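Ticket 1976
Project: Hestcombe
Component: gripper comparison, simulated cell
Opened by: Kerubo Muriithi
Assigned to: Wenjie Shi
Status: Resolved
Priority: Medium

Summary
Two-finger gripper drops the cube at the end of the lift when run under the Brakidow controller. Same scene and same arm run fine under the Pimia controller.

Kerubo Muriithi, original report
I ran the pick test 200 times with each controller. The task is the usual one: come down over a cube, close, lift, hold. Pimia lost none of them. Brakidow lost 31. The drops all come in the last part of the lift, when the arm slows down. The fingers report closed the whole time. The log shows "grasp_state=HELD" right up until the cube hits the table.

What I tried before opening this:
Restarted the simulator and reran with a new seed. Same result.
Swapped the cube numbers. Same result.
Lowered the arm speed to half. Drops went down to 12.
Raised the closing force from 20 N to 40 N. No change at all, and that looks wrong to me.

Wenjie Shi
If the force setting makes no difference, it may not be reaching the gripper. Please send the controller log for one bad run, and the start pose you use.

Kerubo Muriithi
Log attached as run 324. Start pose for the arm is below. Fingers point straight down over the tabletop, with the cube marked 5 on the table and the one marked 7 up on the low block.
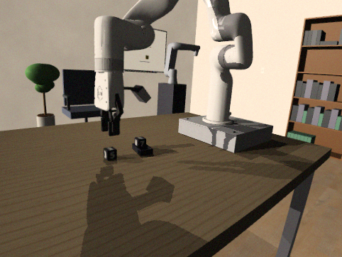
Does the start pose have to be the same for both controllers?
Use the same one for any comparison. A different start changes the path and the slowdown at the end of the lift, and then the drop counts can't be set side by side.

Wenjie Shi
Thanks. In run 324 the force command goes out once, before the fingers touch the cube. After contact the Brakidow controller switches to position hold and uses its own default, 8 N. Your 40 N is never applied during the lift. Pimia keeps sending the force value every cycle, so it never falls back.

Can you set hold_mode to "force" in the gripper section and run it again? Leave everything else alone, including the speed.

Kerubo Muriithi
Set hold_mode to force. First try gave an error on load:

gripper config: hold_mode "force" requires contact_threshold

I put in 0.5 and it loaded. Then the fingers stopped short of the cube on a lot of runs and reported contact with nothing between them. Worse than before.

Yusri Liew
I hit this on the Sadeghi gripper model. 0.5 is too low, because the finger linkages alone give a reading above that when they close fast. I use 2.0. Also check that the contact filter is on. It is off by default in the config that ships with the scene.

Kerubo Muriithi
Threshold 2.0, filter on. Another 200 runs at full speed and 20 N: three drops. At 40 N: none.

Hafiz Hutapea
Before this gets closed, were the three drops on the cube on the table or the one on the block? We saw a separate problem with the block, where the fingers come down too far and touch it.

Kerubo Muriithi
All three were the 7, on the block. I looked at the contact list for each and there is a finger-to-block contact in two of them. The third has none.

Wenjie Shi
The finger-to-block contact is a different bug. The approach height is taken from the tabletop and the block height isn't added. I've opened ticket 2602 for it and assigned it to Hafiz. Please add the run numbers there.

Changes made under this ticket:
hold_mode now set to "force" in the shared Brakidow config
contact_threshold set to 2.0
contact filter turned on
grasp_state reads measured finger force after contact, so HELD will clear if the cube slips

The earlier comparison table should not be used. The Brakidow column was taken with the 8 N default and says very little about the controller. Kerubo will rerun both columns at 20 N and 40 N with the new config and replace the table on the Hestcombe page.

Kerubo Muriithi
Rerun started. I'm leaving the 7 out of it until 2602 is fixed and using the 5 for both controllers. OK to close.

Closed by Wenjie Shi
Resolution: configuration
Related: 2602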